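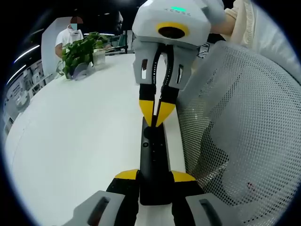

Home | Notebook | Reading | Older entries

November, notebook entry - the waiting jar, week three

Coffee first, then notes. I said I'd write these up while the kids were at swim and here I am on the bleachers with a pen that barely works, so typing this up later from scribbles.

Where we left off: my younger one melts down when she has to wait. For a snack, for a turn, for me to get off the phone, anything. The idea was a jar with dry beans in it. Every time she waits without yelling she drops one in, and when it gets to the line of tape we go to the Dimier pool with the big slide. I bought a bag and we counted it out on the kitchen floor (her idea, took forever, she loved it) and got 292 beans. The tape line is at 241, which she picked because it's our house number. Fine by me!

Week one was great. Week two was awful. She figured out she could invent waiting - she'd stand in the hall for ten seconds and come in glowing and ask for a bean. I gave her a few before I caught on, and then I took them back, and that was a mistake. Big one. She cried for most of the drive to Breltham and told her brother I was a bean thief. Note to self and to anyone in the Thursday-type groups trying this: never take beans out. Whatever goes in stays in.

So this week I changed two things.

1. I name the wait before it starts. "This is a waiting one, I'm going to finish this call." If I didn't name it, it doesn't count. She argued for a day and then dropped it.

2. I get a jar too. I'm bad at waiting! I finish people's sentences, I tap the steering wheel, I put her shoes on for her when she's perfectly able to. So now if I let her do the left shoe all by herself without sighing, I get a bean, and she's the one who hands it out. She is very strict. I have four.

The second one has done more than the first, I think. She watches me now. Yesterday at the Kettler checkout the line was really long and she looked up and whispered "is this one for both of us?" and I had to pretend to read the gum.

Prayer at bedtime has gotten shorter and better. We used to do the whole list. Now it's one thing that was hard and one thing that was nice, and she usually asks for help with waiting before I bring it up. I don't want to turn that into a chart.

Things I still don't know:

- What happens when the jar hits the tape. Do we start over or just quit? I lean quit.
- Her brother wants in, but he's older and he'll turn it into a race. He already asked if 800 beans gets him a phone. No.
- Mornings. Nothing works in the mornings. I've stopped naming waits before breakfast, it only makes us both mad.

Jar is nearly 200 as of this morning, mine is at the four. Next time I want to write down what time of day the bad ones happen, I have a feeling it's all between 4:30 and dinner and she may just be hungry - crackers in the car, try that first.

Comments

We did this with buttons and ran into the exact same fake waiting thing. Naming it first helped us too.

Does the grown-up jar have a prize? Asking for my husband.

We quit ours when it was full and my son didn't ask about it again for a month. Then he found it behind the cereal and wanted to know if he could keep the beans.

Last updated: November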